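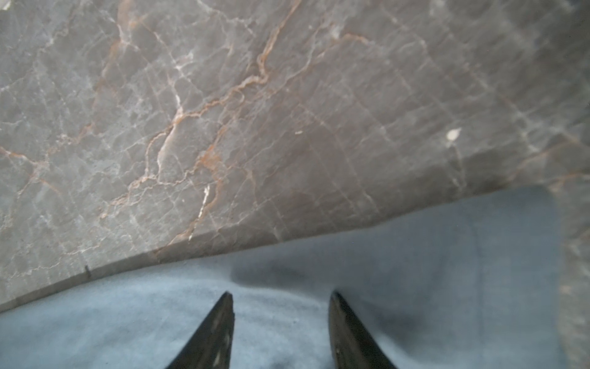
**Lorska-Marmor** (auch *Grauer Lorska*, im Handel veraltet *Vomauer Aderstein*) ist die Bezeichnung für einen grauen, stark geäderten Marmor aus den Brüchen bei Vomau. Er wird vor allem im Innenausbau verwendet, etwa für Tischplatten, Fensterbänke und Waschtische.

## Aussehen

Die Grundfarbe ist ein kühles Mittelgrau mit wolkigen helleren und dunkleren Partien. Darin liegt ein dichtes Netz feiner, weißer bis gebrochen weißer Adern, das an rissigen Erdboden erinnert. Hinzu kommen rostorange bis hellbraune Adern, die sich verzweigen und in dünne Fäden auslaufen können. Einzelne Bereiche einer Platte können dunkler und gleichmäßiger grau ausfallen. Steinmetze unterscheiden nach dem Anteil der farbigen Adern die Sorten *Lorska hell* und *Lorska rostig*; die Grenze zwischen beiden ist nicht festgelegt.

## Entstehung

Wie jeder echte Marmor entstand das Gestein durch Umwandlung von Kalkstein unter Druck und erhöhter Temperatur. Die graue Färbung geht auf fein verteilte kohlenstoffhaltige Substanz zurück. Spätere Risse füllten sich mit hellem Calcit. Die orangen Adern enthalten Eisenoxide und Eisenhydroxide, die aus zirkulierenden Wässern ausgefällt wurden.

## Geschichte

Der Abbau bei Vomau ist erstmals für das Jahr 1564 belegt, als Stufen und Türgewände für die Pfarrkirche von Lorska geliefert wurden. Bis in die Neuzeit blieb die Nutzung auf die nähere Umgebung beschränkt. Erst mit dem Anschluss an die Bahn gelangten größere Blöcke in den überregionalen Handel. In einem Bestandsverzeichnis der Gemeinde sind 161 Bauteile aus diesem Stein aufgeführt, überwiegend Fensterbänke und Bodenplatten. Von den früheren Brüchen werden heute noch zwei betrieben.

## Verarbeitung

Die Blöcke werden in Platten gesägt, meist mit einer Stärke von 2 cm, und anschließend geschliffen oder poliert. Sichtkanten erhalten in der Regel eine schmale Fase, weil scharfe Kanten leicht ausbrechen. Platten mit kräftigen Adern werden vor dem Polieren oft rückseitig mit Harz und Gewebe verstärkt. Beim Ablegen fertiger Stücke verwendet man weiche Unterlagen.

## Pflege

Lorska-Marmor ist empfindlich gegen Säuren. Essig, Zitronensaft und kalklösende Reiniger hinterlassen matte Stellen. Zur Reinigung genügen Wasser, pH-neutrale Seife und ein weiches Tuch. Feine Kratzer lassen sich durch Nachpolieren entfernen, tiefere Schäden an der Kante werden mit eingefärbtem Steinkitt ausgebessert.

## Siehe auch

- Marmor
- Kalkstein
- Naturwerkstein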